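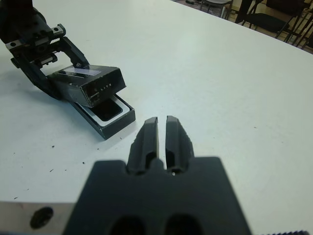
A box lid held above its tray at one of our white tables.

About us

Jullden writes working rules for robot arms that handle small, everyday things: boxes, lids, trays, pouches, the kind of item that ends up on a packing table. We write them, we try them on our own tables in Loterstead, and then we hand them over to the people who have to live with them. If a rule can't be followed by someone on the second half of a long shift, it goes back to us and we write it again.

We started as a repair shop. Customers would bring us grippers with worn fingers and bent brackets, and we kept noticing that the part had been fine and the habits around it had not. Fingers were swapped without anyone checking the zero point. Cables were tied so tight at the wrist that they pulled at every turn. So we began slipping a sheet of advice into the box with each repair. The sheet grew to two pages, then to a folder, and one March we printed it properly and gave it a name, the Pameo Handbook. People started asking for the handbook without sending us anything to fix, and we were thrilled!

What's in the Pameo Handbook

The current edition has 22 rules, grouped into 5 chapters: the table, the arms, the item, the people, and the record. It is written in plain words. We love a good technical standard (several of us read them for pleasure, and yes, we argue over the footnotes), and the handbook is meant to sit next to the formal safety standards that apply to your equipment. It doesn't replace any of them. Your risk assessment, your guarding and your emergency stops come first, and the handbook picks up after that, with the day-to-day stuff.

A few of the rules people ask us about most:

Rule 3. Clear the table before the first run, and look at it again after a break. Wipe from the far edge toward you. Specks and marks matter more than people think when a camera is trying to find a small dark item on a white surface.

Rule 7. When two arms share a table, write down which one moves first. One arm holds, the other waits with its gripper open, and the handover point is agreed on before anyone presses start. We have seen very clever setups where both arms were allowed to decide for themselves, and the lids did not enjoy it.

Rule 8. A waiting arm waits at a named position. "Somewhere out of the way" is not a position.

Rule 12. Keep the lid and the base of a box as a pair through the whole session. If one gets swapped, note it. Two boxes of the same model can close quite differently after a few hundred openings, and we have the scuffed corners to prove it.

Rule 15. Leave slack in every cable that crosses a wrist joint, then move the joint by hand, with the power off and locked out, through everything it will be asked to do. Look for rubbing. Fix it now.

Rule 19. Anyone in the room may stop a run. They don't have to explain first.

Rule 19 is our favorite. It is the shortest in the book and it took the longest to agree on, with one draft running to a page and a half before we came to our senses.

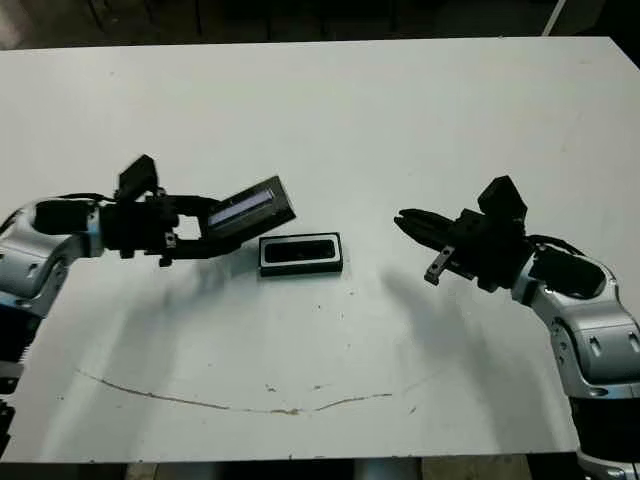 Two arms at the table, with the lid in the left gripper and the right one open.

How we test a rule

Every rule gets tried on real tasks before it goes in. Box work is our standard test, and we're very fond of it. A lid and a tray sound simple, but they ask a lot of a pair of arms: the angle has to match, the edges have to meet squarely, and a grip that is a touch too firm can bend a wall inward so that nothing fits at all. You can learn a great deal from a box in one afternoon.

For each draft rule we run the same task with the rule in force and without it, and we keep notes both ways. Our test log now holds 2,603 entries. Some are one line long. Some are a full page of somebody working out why a lid kept landing crooked (a gripper finger had been put back on with the wrong screw – it happens). We read the log together every other week, with the door open and a pot of coffee on, and a rule changes only when the log gives us grounds to change it.

We write down the bad runs too. A drop goes in, a pinched edge goes in, a run stopped for no clear cause goes in. We've visited places where the record only shows what went well, and it's really hard to help anyone from a record like that.

The Heydari checklist

The Heydari checklist is the handbook's smaller cousin, a single folded card that hangs at the end of the table. It covers start-up on one side and shut-down on the other. Teams that can't get to the full handbook right away often begin with the card, and that's a perfectly good way to begin. It goes in this order: stop button, guards, table, grippers, cables, item, log. We've tried other orders and keep coming back to it.

The card is free to copy. Please do add lines for your own equipment! We only ask that you don't take lines out and still call it by the same name, as people move between workplaces and they should be able to trust what the card says.

Who we work with

Mostly small packing firms, repair benches, college workshops and research groups. Some have one arm and some have a whole row. We visit, watch a normal shift, and go through the handbook with the people who run the tables. We like to meet the night shift as well, even when that means a very late sandwich. After the visit you get a written report with the rules you already follow, the rules you don't, and what we would tackle first.

We don't sell arms, grippers or software, and we take no commission from those who do. Our income comes from visits, training days and the printed handbook.

Training days

These run at our workshop in Loterstead, in small groups, with 2 trainers in the room. The morning is the handbook and the afternoon is hands-on at the tables, where you'll write a rule of your own and then watch another group try to follow it. It's the best part of the day – rules that looked crystal clear on paper get read in ways you would never have dreamed of.

The next open day is 8th August. It falls on a Saturday so that people on weekday shifts can come. Closed shoes, please, and tie back long hair. Lunch is included, and you can bring your own item for the tables if it fits in a shoebox.

Suggesting a change

Anyone can propose a new rule or ask us to fix an old one. Tell us what happened, what you were handling, and what you would like the rule to say. Rough notes are fine. We reply to every proposal, and if yours makes it into the next edition, your workplace is listed in the back unless you'd like to be left out.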